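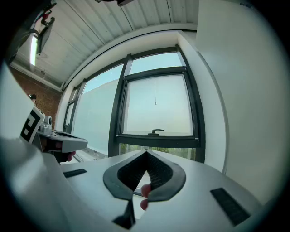
Hand-held grippers in use by the window. One carries its marker card and camera on top.

June | By Marijke Hoekstra

Search this site
Enter keywords Go

Gathering examples at Hondham

The Hondham group has now recorded 700 examples for the Dikent learning system. Each one is a person doing a small household job with the grippers, from start to finish: folding a cloth, putting a lid on a jar, passing a spoon from one side to the other.

Mark Anthony Sarmiento runs the sessions. He asks people to work at their normal pace and to keep going if they fumble, and only to stop if something is dropped on the floor. Recordings where the marker card was hidden for long stretches are set aside and done again. There were 17 of those last month, mostly from the jar task.

Two new tasks start next, hanging up a mug and closing a zip bag. We have room for five more people, and no experience is needed. Sessions last two hours, with a break. The Vernmont group will begin the same tasks once their finger pads have been replaced.

To take part, leave your name with Mark Anthony at the front desk.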